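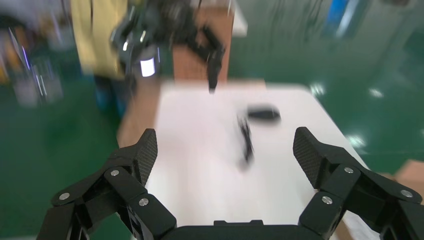
View from the wrist cam, gripper open over the white table. Second arm's at the back.

Posted by postden_naz, 26/05/2020
Right, update on the two-arm build at the Postden workshop. Wrist cam is on and streaming, but as you can see everything past the fingers turns to mush once the arm gets moving. The fingers themselves stay lovely and crisp! I've got it on 8 ms exposure. Should I go shorter, or just slow the arm down?

Posted by coman409
Go shorter. You've got ceiling lights bouncing off that floor so you're hardly in the dark. Try 2 ms and turn the gain up a bit.

Posted by minar_bob
Disagree, sorry. Gain on those little cameras looks like porridge. Slow the arm for the last bit of the reach and leave the camera alone. Also the black thing in the middle of the table is a blob to me, what is it, a mouse?

Posted by postden_naz
Ha, mouse or little case, you can't tell from that blur. I want one arm to pick it up and pass it to the other. Slowing down is what I was hoping to avoid (it already takes an age) but I'll try both.

Posted by druvus
Nice pads, is that carbon fibre? Mine were smooth and dropped everything until I stuck some rubber on.

Posted by postden_naz
Carbon fibre look, anyway! They grip cardboard fine, haven't tried them on anything slippery.

Posted by coman409
Still say 2 ms. I ran mine like that all through July and the gain never bothered me.

Posted by minar_bob
Your pictures bothered me though. Naz, post one of each and we'll see.

Posted by postden_naz
Will do, once I've found the other USB lead. Nazanin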